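19 January 2024
Workshop book -- Palumbo picture book, covers and inside sheets

Started with the title page, which has been wrong twice. Marisa's name as author was set in 24 point and Laine's as illustrator in 14, on a separate line under the press name. Laine Ķēniņš drew every page of this book and her name should be next to the author's. Reset both at 20 point on one line, "words by" and "pictures by" in the small italic. It fits with a little room on each side. Took a proof on the cheap stock and pinned it by the door.

Cover is harder. The lettering for the title is part of Laine's drawing and it leaves a strip at the foot that is only deep enough for one line. Marisa Monti in full and Laine Ķēniņš in full, same size, same weight, works at 16 point if the space between them is a plain word space and a small dot. Gaetano wanted an ampersand. Tried it. It makes them look like a firm of lawyers. Went back to the dot.

Note on the Ķ and the ņ: the display face we bought for this has the n with the comma but not the K. It has the š. So the cover name came out with a blank box in the first proof and no one caught it until it was on paper. Samuele Lo Presti drew the missing comma in by hand, at the weight of the one under the n, and saved it as a new character. File is in the shared folder under Palumbo, called "K fix". Use that one for the spine too. Do not let anyone swap the font back to the supplier's version when the machine asks.

Spine: both surnames, then title, then the mark. Marisa's surname is short and Laine's is not much longer, so no squeezing needed.

Paper. Riston sent the two samples we asked for. The heavier one has a good surface and takes the blue well but cracks along the fold when you score it across the grain. The lighter one folds clean and shows through, very slightly, on the spread with the black goat. Printed that spread on both, front and back, and left them on the rack. I lean to the lighter sheet. Gualtiero leans to the heavier one and says the grain problem goes away if we turn the imposition, which costs us one page per sheet. Needs the sums done before we order.
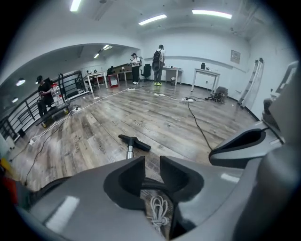
Black T-handle, coiled white cable on the floor.

Inks. The blue on the cover is mixed, and the mix from the last job has skinned over in the tin. Made a new one from the card. First pull was too green, second one closer with a touch more of the red shade. Third matched Laine's painted swatch by the window and was a bit dull under the tubes. She wants it judged by the window. Wrote the proportions on the lid and on the card, both, in pencil.

Registration on the inside spreads was out on the left side by the width of a hair at the head and nothing at the foot, which points to the sheet going in crooked and not to the plates. Reset the side guide, ran waste through, better. Ran a short stack of good paper and it held. Check again after lunch any day the heating has been off overnight.

Run length. We quoted Palumbo for 2,000 and they have now asked what 500 would cost with the option of the rest in April. Gaetano Bianchini worked it up. The short run is poor value per copy because of the make-ready, and I would sooner print all the inside sheets in one go and bind in two lots. That only works if they pay for paper up front. He is writing to them.

Separate from the run, 100 covers flat and unfolded, for the two of them to sign at the Purton shop. Those should go on the heavier sheet whatever we decide for the book.

Listings. The data sheet that goes out to shops has one field marked "author" and the illustrator drops into "other", and from there half the shops lose it. Marisa sent me the Meltel catalog page for her last book, and the illustrator is missing altogether from it, though the name is printed on the cover you can see right there on the page. Wrote to Meltel asking if they will take a second contributor with a role against the name. They will, but it has to be entered when the title is first loaded, and changing it later means a form. So: nobody loads this title until Laine's name is spelled right and has the role filled in. I have typed it out in the job folder so it can be copied and pasted, marks included.

Same for the press release. Gualtiero Martinelli's draft says "Marisa Monti's new picture book" in the first line and gets to Laine in the last paragraph. Changed to both names in the first line, and added a credit under the sample spread. He is fine with it.

Still open:
-- imposition sums for the heavier sheet
-- Palumbo's answer on the run
-- Laine to see the cover blue by daylight
-- blurb for the back is 3 lines too long, Marisa is cutting it
-- barcode position, keep it off the goat's feet

Washed up, rollers off the press, blue tin sealed with a disc of waxed paper on top of the ink.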